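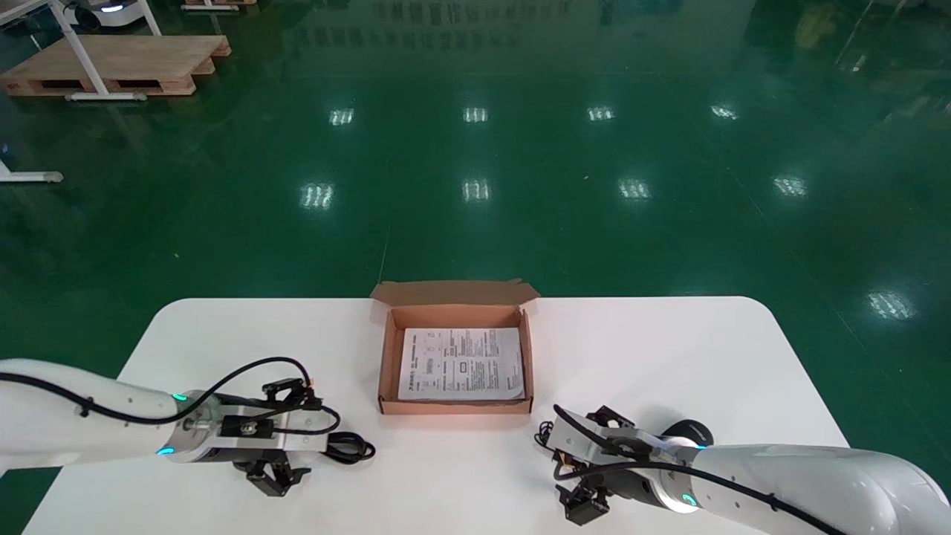 Perkitz, which makes a home router sold largely to people who do not want to think about routers, has admitted that the device sends a list of the websites its owners look up to a server run by a contractor. The company had said in May that it did no such thing. It now says that it does, but only "in the course of keeping customers safe". Owners who want to know where this was mentioned may be tempted to go back to the box, where the printed sheet lying on top is the sort that covers very nearly the full width of the cardboard in columns of tiny text and diagrams. They can save their eyes. Perkitz says the matter is dealt with in its online privacy notice, which was updated on September 4, 2019, the day after a researcher asked about it.

The researcher, Dalal Hourani, spent 11 days watching what her own router did when it thought it was alone. Every 20 minutes, she found, it bundled up the names of the sites visited in her flat and passed them to Skolberg, a firm that sells lists of dodgy web addresses. The bundle also carried the router's serial number, which Perkitz has on file next to the buyer's name and postcode.

"I switched off the setting called Safe Browsing and it carried on," Hourani said. "So I switched it on and off again a few times, as one does. It's a very nice switch."

Perkitz does not dispute this. Its head of product, Omar Aoun, said the switch controls whether customers see warnings, and was never meant to control whether the checking takes place. He agreed that the wording "could be read another way", the other way being the one used by everybody who has bought the thing.
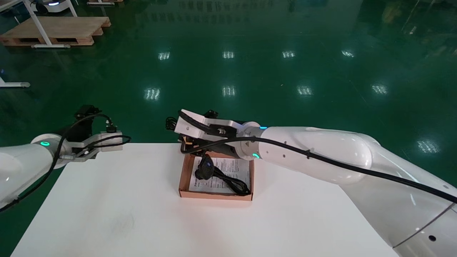
Skolberg, for its part, says it keeps the lists for 200 days and has no interest in who anyone is. Asked why it needed the serial numbers, a spokeswoman, Marijke Koster, said it didn't, and that it had told Perkitz so. Perkitz said it was looking into whether it had been told.

A firmware update is promised. It will strip out the serial number and rename the switch, though the sending of site names will stay on unless owners go to a page three menus down — the company has published a guide to finding it, which runs to roughly 230 words and begins by asking them to create an account.

Hourani has gone back to her old router. It has its own faults, she said, but it is too slow to tell anyone much.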